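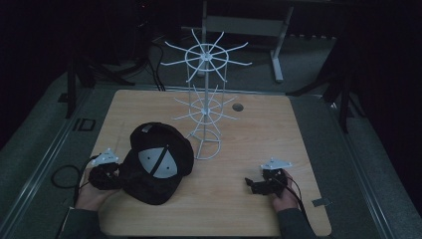 Issue 7, page 6

2 min read

Stornelholm handheld bench – Friday safety check after the jaw fault
Checked by: Nattawut Saengthong

Fault: left gripper stopped reporting jaw position during the cap-and-rack task, 20 minutes into the run. Tomar logged 200 bad readings before we called a stop. Great catch by the log watcher!

1. Cable slack, both grippers – PASS WITH COMMENT. The left one hangs in a loop off the side of the table. Clip it up before the next run, please, a knee could find that.
2. Rack seated flat on its base ring – PASS. I love this rack, it shows up a sloppy approach right away.
3. Marker plates tight – PASS. Wiggled both, no play.
4. Sleeves clear of jaws – PASS.
5. Tabletop clear between open jaws – PASS.

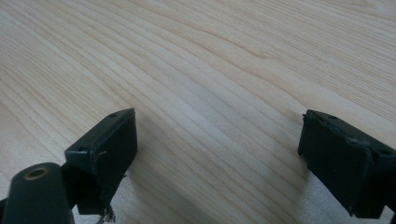 Item 6: fingers open over bare wood.

6. Finger faces and edges – COMMENT. Small pale nick on the left face, and some frayed strands at the bottom of the same finger. Trim them and look again on Monday's sheet. Neither explains the fault.
7. Position sensor plug – FAIL. Pin pushed back inside the shell. Found it! Boonchu is sending a new plug – left gripper stays tagged out until it's fitted and item 7 is done over.

Really good work stopping early, everyone. Keep doing that.

Contact Iltodico bench safety | © Iltodico | Back to top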